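Ticket 446: Recipe scaling gives wrong salt amount in Hestier meal planner
Opened: October 23, 2020
Status: Closed, fixed in next update
Product: Hestier, web version
Reported from: Drastport kitchen

Problem
When a lentil soup recipe is scaled up from 2 servings to 50, every ingredient comes out right except the salt. The recipe calls for half a teaspoon. Scaled, it should be a little over 12 teaspoons. The shopping list shows 12 tablespoons, which is three times too much. The printed recipe card shows the same figure.

Steps to repeat
Open any soup recipe with salt entered in teaspoons. Change the servings to 50. Press Update, then open the shopping list.

First check
Tried the same recipe at 4, 8 and 12 servings. Salt is correct at 4 and 8, wrong at 12. Pepper and cumin are fine at all sizes. Cleared the browser cache and logged in again, no change. Tried a second browser, no change.

Second check
Typed the recipe in again from scratch instead of importing it. Salt was correct at every size. The fault is only in imported recipes. The import file came from the old Enau recipe box, where "tsp" is stored with a period after it and a space before the period. Hestier reads the number, rounds it to a whole one, and then picks the wrong unit once the amount passes a certain size. Pepper and cumin were saved as "teaspoon" in full, so they were not touched.

Workaround
Open the recipe, delete the salt line, type it in again with "teaspoon" spelled out, and save. Do this before scaling. Recipe cards already printed should be thrown away and printed again. Bread and pickle recipes from the same import need the same fix. 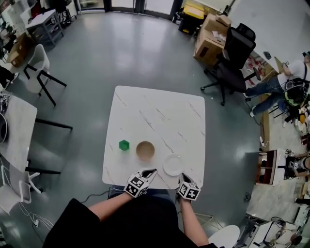
Reply from Chiba
We had this with a chicken broth last week and blamed the cook. Retyping the line worked for us, but only after we saved the recipe and closed it. If you scale it while it is still open you get the old number. Can the import be fixed too? We have around 2 hundred recipes left to move and I don't want to retype salt in all of them.

Support
Confirmed. The import will read both spellings after the next update. Recipes already imported have to be corrected by hand or deleted and imported again. Closing this ticket.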